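3.2 Portioning dry beans by weight

We use cookies to improve your experience on this site. By continuing to browse you accept our cookie policy. [Accept] [Manage preferences]

Weighing out dry beans is a chore that most of us do without a second thought, and it was this very ordinariness that drew us to it for the Rundwood study. A cook who wants a certain weight of beans for the soaking pot seldom gets there in one go. She scoops, looks, scoops again, and then (as anyone who has done it will know) fusses over the last few grams.
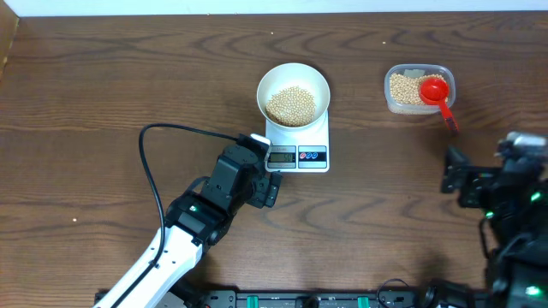 Our interest was in that fussing. In the home diaries gathered for the Plenura survey, people wrote fondly and at length about their favorite bowls and hardly at all about how they decided that enough was enough. We therefore settled on a plain task with a target weight, repeated 35 times, and wrote down the reading after every scoop.

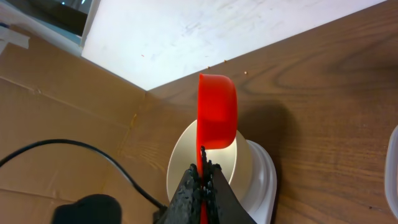 The target was 486 grams in every trial, an awkward number picked on purpose so that no whole count of level scoops would land on it. We allowed a margin of 4 grams either way, which felt generous in February when we planned the work and rather less so by the time we had finished it.

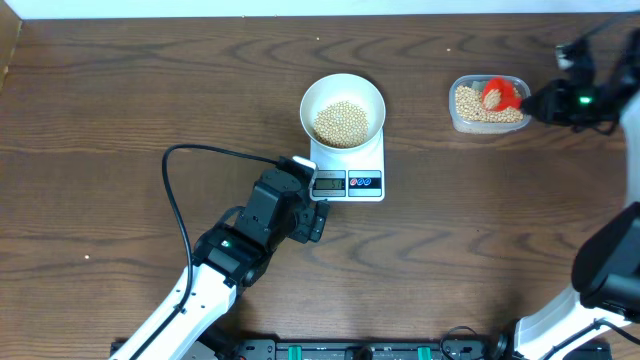
Figure 4. Portioning by weight, with the supply beside the scale.

Spillage deserves a few words of its own, as it was the main worry raised by our colleagues at Morikawa. Beans are round and eager to roll, and a long trip between supply and bowl gives them every chance. With the clear container to the right of the scale, as in Figure 4, the scoop has only a short way to travel, and we kept to this layout throughout. We would gladly recommend it to anyone portioning beans at home.

Two small habits also helped: zeroing the scale with the bowl already on it, and letting the reading settle before going back for more.

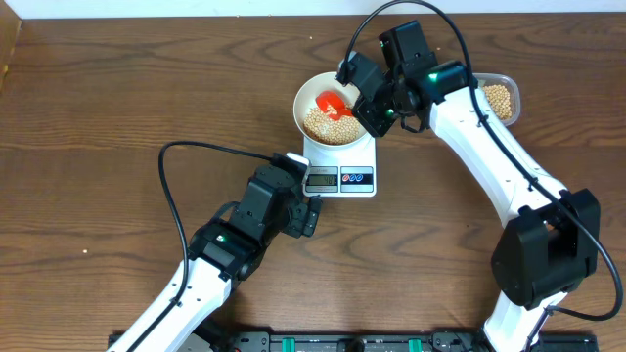

3.3 Choice of scoop and bowl

The scoop was chosen after a few happy afternoons of trying whatever the Skeltton kitchen drawers had to offer. Large ones were quick but overshot badly near the target, while teaspoons tested everyone's patience.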